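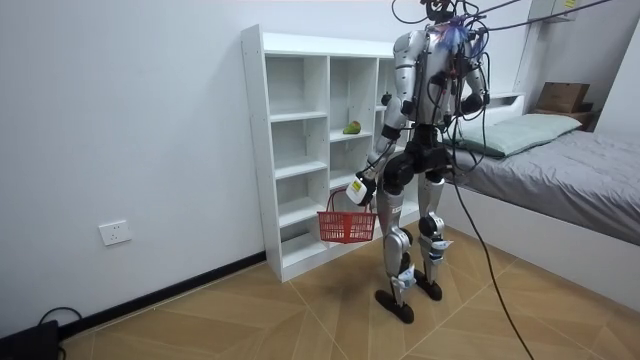

Securing a back-room workshop against break-ins

Most forced entries to a detached shop or garage go through the side door. Start with the strike plate. Replace the short factory screws with 3-inch screws driven through the jamb into the stud. Drill pilot holes first or the jamb may split.

Hinges that swing outward expose their pins. Fit security hinges, or remove one screw from each leaf and set a steel stud in its place.

Padlocks: use a closed-shackle type on a hasp that hides its own screws when shut. Carriage bolts with the nuts inside hold better than wood screws.

Windows: apply frosted film to the lower pane and fit a keyed sash lock. Keep the key on a hook out of reach of the glass.

Lighting: mount the motion light 9 feet up and aim it down at the door. Test it after dark in May and again in November.

Inventory: photograph each serial plate and store the list away from the shop. Engrave hand tools on the metal body, since plastic housings can be swapped. If something is taken, police will ask for the serial number first.

Tips supplied by Braulio Arellano, Trumness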